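From: Nermin Yurt
To: Linen & Laundry list
Date: 31/08/2026
Subject: Re: [linen] folding on the bed or on the table?

Setareh Najafi wrote:
> I've given up on the ironing board for folding anything bigger than
> a pillowcase. Do any of you use the bed? Mine is soft and
> everything slides around. Also, has anyone found a way to keep the
> fitted sheet on while you work?

Oh, I love this question! I've been a bed folder for 5 years and you couldn't get me back to the table. All that space, and no bending over a basket. Soft is fine, you just need the bottom layer pulled tight before you start.
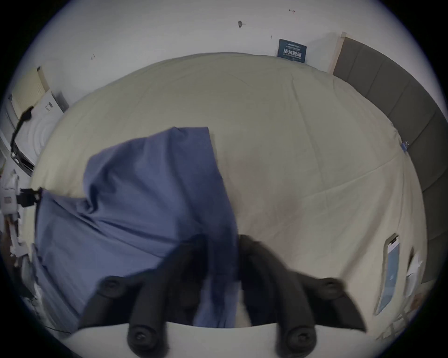

Fitted sheets are my favorite thing to argue about, so let me start there. Tug the corners down one after the other, going diagonally across the bed, and smooth from the middle out. For anything that still creeps, try a clip. There's a small blue one on the beige sheet near the headboard, and little clips like that are so handy (mine came in a Gomeck pack and I've lost half of them, mostly to the vacuum). Then lay your piece down and find one straight edge before you do anything else. Even a badly crumpled cloth has one somewhere – get that edge square and the rest follows.

For slippery things I put the duvet underneath. I know Kuo-hua Ko swears by a bare mattress, and he folds beautifully, but I like a bit of puff under my hands.

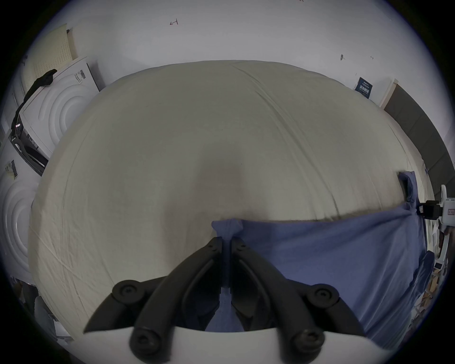

It grips cotton so nicely! Pinch the fold, lift it a little, let the rest fan out flat, and then lay the fold back down where you want it. Smooth away from you with your forearm. I did all of our summer blankets this way in June and they fit on one shelf, which has never happened before.

Rozália, did you ever try the long-thirds fold you posted? I'd love to hear how it went with the 70 inch throw.

Happy folding,
Nermin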